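[handling-standards] Re: Draft 3, section 4 (garment tasks, hand-held collection)

From: Kilian Ammann
Date: June 2, 2018
To: handling-standards list
Subject: Re: Draft 3, section 4 (garment tasks, hand-held collection)

Fladari wrote:

> Section 4 is now close to final. The main change since March is 4.2, which
> says a garment "shall be presented in a standard folded state" before each
> demonstration. We also set the minimum at 500 demonstrations per garment
> class. Cumley has already agreed to both. If there are no objections I
> would like to freeze the text and move on to section 5.

I have objections, sorry.

First, 4.2. I have read "standard folded state" many times now and I still can't tell you what it asks for. Standard for whom? A T-shirt folded by two people will come out close enough. A thick jacket with a collar and a zipper won't. Either we define the state by things a person can check before they start (front side up, where the sleeves are, which way the collar points) or we drop the word "standard" and ask people to record what they had. I'd take the second. A rule that everyone signs off on and no one can check is worse than no rule, and we already have a few of those in section 3.

Second, the 500. Where does it come from? I went back through the March thread and the only argument I found was that the Vundau draft also said 500. That is a reason to ask Vundau, and I did, and have had no answer. When we went through our own set by hand we had 224 runs on outerwear, and roughly a third of them differed so much in starting state that I would not put them in one class at all. Getting to 500 of those by the same method would get us a bigger pile -- fine, but then let's not call it a quality requirement.

Third, and this is smaller, 4.5 says the work surface "shall be plain and free of other items". Who has a bed like that? If the point of hand-held collection is that you can do it in ordinary homes, then a clause that rules out ordinary homes needs a better defense than "it was in the table-top section". I'd change it to say that nothing may lie on top of the garment or under the fingers' path, and leave the rest of the room alone.

Look at these against the draft and tell me whether 4.2 and 4.5 are met. I can't. 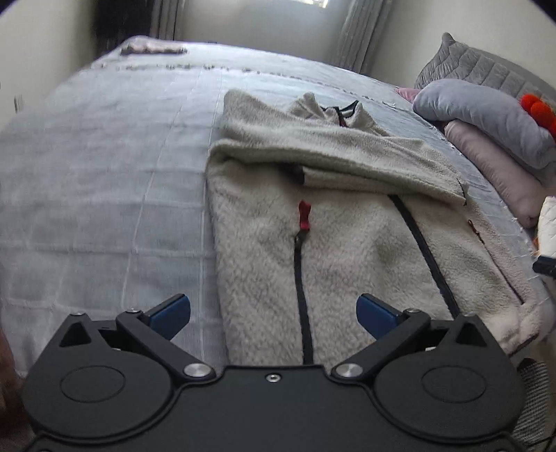
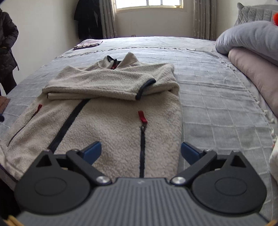 Same jacket on the same bed, gripper open in both, and I could argue pass or fail on 4.2 for either one.

Yip answered off-list that a loose rule still beats none, that labs will read 4.2 sensibly if we give them a sketch or two in an annex, and that holding up the freeze over one adjective will cost us the nine groups who are waiting to cite the text. I'd want to see the sketches before I agreed to that, and I'd want them drawn from something thicker than a T-shirt.

So please count me as a no on freezing section 4 for now. I can send replacement wording for 4.2 and 4.5 if there is any interest. The number I'll leave to whoever wants to defend it.

Kilian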